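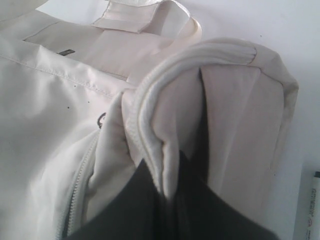
Ticket 1619 - Kaltis cream bag, zipper trouble
Opened by: Thijs Schouten
Status: waiting on customer

Hi! So the long zipper on my bag keeps sticking partway down. I've tried a bit of candle wax on the teeth and it helped for a day or two, then right back to stuck. Lining might be catching - I honestly can't tell. Can I send it in?

Reply from Stijn Cuypers
Hi Thijs, sure you can! Before you do, hold the lining back with one hand and run the slider 11 times, slowly. If it still snags I'll email you a label.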